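**Sorting string with two arms, garage build, month five**

**macario_t:** Walls are up and both arms home without hitting each other. The job is yarn by color into bins, a thing my niece does for free.

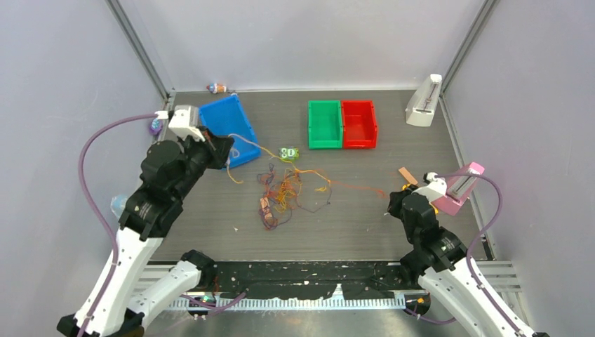
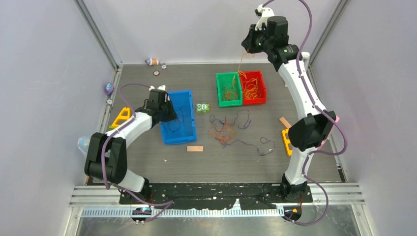 My trouble is the grasp planner. It wants one centroid per object, and a tangle has a centroid the way soup has a corner. I logged 3,028 attempts through July and marked 2,786 as failed. The green and red bins stay touching at the back – I like them there – but orange strands draped over both rims, as in the second picture, get scored as "in" for either one.

**jboettcher:** Put a gap between those two bins. Done.

**macario_t:** A gap is where string goes to live forever.

**finach_fan:** Disagree with Jana. Fix the scoring first. Also, your purple cable loops are enormous. Mine snagged at joint five and took a Woltano connector with it.

**macario_t:** Shorter loops pulled tight at full reach. I'll take ugly.

**Sarahi X:** Clear out the toys and blocks while you debug?

**macario_t:** The little green guy with the eyes stays. He's the only one with a decent success rate.

**jboettcher:** Still say gap. Try 13 mm and post the numbers.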